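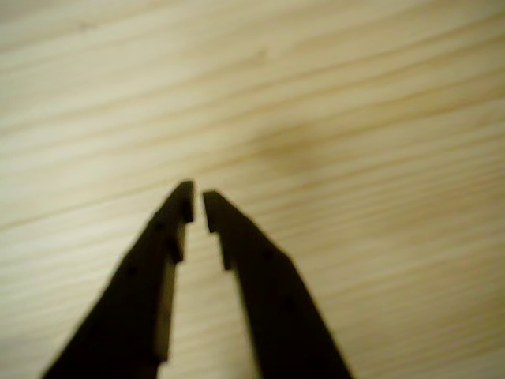

A pale wooden surface

Pale wood is a loose trade term for light-colored timber used in tabletops, shelving and floors. It covers birch, maple, ash and anything else a showroom can get away with. The color is prized for making small rooms look larger and for making coffee rings look permanent.

The furniture maker Bremmont listed 7 pale finishes in its spring catalog, 2 of which the critic Driss Slaoui could tell apart. Bremmont replied that he had viewed them in the evening.

Most light woods yellow or darken with sunlight, and a lamp left in one place will record its own outline. Oil finishes need renewing, a task owners usually schedule for April.

See also: Coaster; Veneer; Wood finishing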